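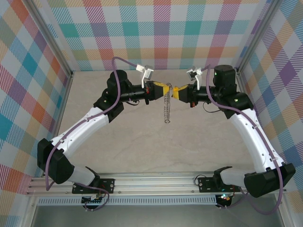

Forums > Rubber Processing > Moulding and Bonding > Adhesive failure on NR/steel mounts

Search this forum Advanced search

Adhesive failure on NR/steel mounts, transfer moulded

cellwood
We mould a natural rubber engine mount, 55 Shore A, onto mild steel inserts. Transfer press, two-coat system with Wornach primer and cover coat. The part has run for years at roughly 3,000 a month with almost no bond rejects. In the last lot of 1,144 we had 73 fail the peel check. Failure is at the metal, with bare steel showing over a third to half of the bond area. Compound, press settings and cure time are unchanged. Rheometer curves overlay the previous batch. Where would you look first?
Callum Ellwood

revathi_p
RM or RC? If primer is left on the rubber side and the steel is clean, that is substrate prep. Bare steel with no primer residue nearly always means oil, oxide or too long between blast and coat. What is your interval?

cellwood
RM, yes. Primer stays with the rubber. The interval is written as four hours maximum. The inserts are blasted in tubs of 300 and go straight to the spray line, in theory.

S_Amin
I'd look at the blast media before the clock. If the grit is topped up and never dumped, it picks up oil from the inserts and then you are putting oil on every part at high speed. Put a handful of grit in a jar with clean water, shake it, let it stand. Any film on top and you have your answer.

sudheer_dsouza
Disagree on the order. The grit test is worth doing but contaminated media gives you a slow drift over weeks, and this was one lot. I would check primer film thickness and pre-bake first. A thin primer on the edges of the insert will lift at the metal in exactly this way, and people misread it as an oil problem. Is the primer agitated in the pot while spraying? It settles fast.

S_Amin
Slow drift only if the incoming oil load is constant. Change the stamping lubricant and it can go in one shift. Seen it.

cellwood
Agitator runs. Dry film on the primer was 7 to 9 microns on the flats. We don't measure the edges. I will ask the stamper about lubricant.
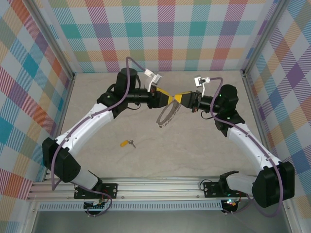

Page 2 of 3

padma_p
Two things not mentioned yet. First, where in the mould are the failures? If they group at the cavities nearest the transfer pot, you may have sweep, where the rubber pushes the adhesive off before it has set. Second, how long do inserts sit in the hot mould before the press closes? Pre-cured cover coat is a different failure (RC), so I would not expect it here, but an operator change can produce both at once.

cellwood
No cavity pattern. Failures are spread over all 16. Load time is under two minutes.

revathi_p
Then sweep is out. Back to the metal.

sudheer_dsouza
Agreed on sweep. Still want to see edge thickness.

cellwood
Update. The stamper moved to a chlorinated drawing oil in March and did not tell us. Our alkaline wash is at 55 degrees and hardly touches it – a water break test on washed inserts fails on about half the surface. The grit jar test showed a visible film as well. We have dumped the media, raised the wash to 70 and are running a trial tub tonight.

S_Amin
Check the wash concentration too, by titration and not by the dosing pump reading. And flush the blast cabinet ducting, or the new grit will be dirty by the end of the week.

sudheer_dsouza
Fair enough on the oil. I would not close it out until the trial parts have been through a hot water soak as well as peel. Marginal cleaning will often pass a dry peel test and let go later – salt spray finds it even sooner.

padma_p
Seconded. Also quarantine whatever was coated with the old grit, including parts that passed. What did the customer's PPAP say about notification of process changes at tier 2?

cellwood
It says they have to notify us. That conversation is tomorrow. Soak test goes in with the trial parts, 48 hours at 90, and I'll section a few inserts for edge thickness while we are at it.

Contact us | Terms of use | © Moulding and Bonding Forums | Back to top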